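How to Testify at a Statehouse Hearing Without Losing Your Whole Day

I've now spoken at 2 hearings in our state capitol, the first one badly and the second one pretty okay, and people keep asking me how it works. So I'm writing it all down while I still remember (my second one was in November, on a bill about what hospitals have to tell you before they send you a bill). Rules vary from state to state, so check your own legislature's website before you trust anything I say about forms or deadlines.

Find your bill and read the current version

Search by bill number if you can. Mine was House Bill 519, and typing "hospital billing" into the search box gave me a giant pile of stuff going back years, so get the number first. Then look for the version history. Bills get amended all the time, and the title usually stays the same even when half of the insides have changed! My friend I-seul Byun wrote a whole speech about a section that had been struck the week before. She found out in the hallway.

Open the newest text and look for the underlined and crossed-out words. Underlined is being added, crossed out is being removed. Skip the first page of "whereas" type language if there is any and go to the part that starts changing the law.

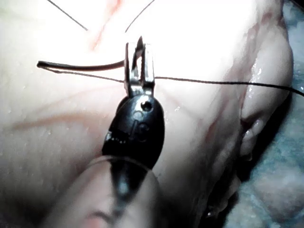 A surgical instrument's metal jaws, seen close up.

Get on the list

Somewhere on the hearing notice there's a sign-up link or an email address. In my state you pick "for," "against," or "neutral," and you say if you're coming in person, calling in by video, or only sending something written. Sign up as soon as it opens. For my first hearing I was number 69 on the list, and I sat on a wooden bench until long after dinner. The second time I signed up right after breakfast the day the notice went up and got called before lunch.

If there's a box for "organization," and you're only speaking for yourself, write "self." Don't put your employer unless they told you to. Salim Tanui from my building put down the company he works for out of habit and had to make a very awkward phone call.

Write your remarks

You'll probably get two or three minutes. Two minutes goes by FAST. For me it's a little over one page, double spaced, in big type. The order I use:

Your name, your town, the bill number, and whether you're for or against.
One thing that happened to you or somebody in your family.
The exact section you care about, and what you want done with it.
Thank you.

Put the ask before the thank you and make it a real one. "Please fix this" is hard to act on. I said, "Please keep the written estimate requirement in section 4," and one of the members wrote it down right in front of me, which made my month.

Read it out loud with a timer, then cut it and read it again. I cut 57 words the night before and I don't miss any of them. My first draft had a long bit about parking fees at the hospital, and Mal-soon Jeon, who listened to it over the phone, very kindly asked me what parking had to do with anything. 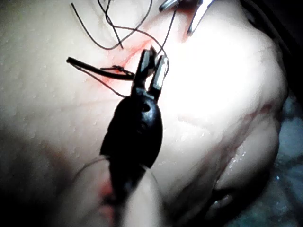
Open metal jaws of a surgical grasper near a reddish incision line.

At the hearing

Leave time for the security line. Bring water, a snack for the hallway, a phone charger, and printed copies if your notice asks for them. Check the screen outside the door too, because bills get taken out of order and rooms get switched.

When they call your name, walk up, press the button on the microphone if there is one (the light comes on), and start with "Madam Chair" or "Mr. Chair and members." Then just read. It's fine to read! Look up once or twice if you can.

You might get a question. If you don't know the answer, say "I don't know, but I can send that to your office," and then do send it. Members also come and go the whole time, and they look at their phones. I took it very personally the first time. They have other hearings.

Afterward

Email your written version to the clerk the same day, and ask for it to go in the record. Then turn on alerts for your bill number so you hear about the vote. Mine passed out of the first stop and is now waiting on the budget people, so I've got the alert on and a clean copy of my page in the folder.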